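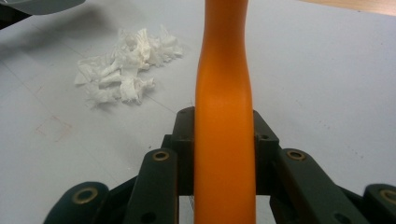 PISBY, September — The count at the Bech workshop passed 995 recordings shortly before lunch, and the kettle was put on in its honor. Each one shows a person working a hand-held gripper through some small chore while the camera on it watches. Tissue and an orange something-or-other were on the table for part of the morning. The orange thing is smooth all the way up, and a learning system has opinions about smooth.

Gunther Weidemann, who runs collection for the Fudurel project, would like the rest of us to stop being so good at it. Our early recordings were quick and tidy, and the first model trained on them had no idea what to do when its grip was an inch off. So the new sheet asks for clumsy starts: come in too high, come in from the wrong side, then fix it. Gunther threw out 80 takes last month for what he called showing off. Three of them were mine.

A session is now 2 hours with a break in the middle, after complaints from several thumbs. Please say your take number out loud before you close the fingers — mumbling has cost us more good material than dropping things ever did. Drops stay in, by the way. Mark them as drops and carry on.

The Priltent office gets the next batch once the labels are checked. Anyone with a free afternoon and low standards of elegance should see Gunther.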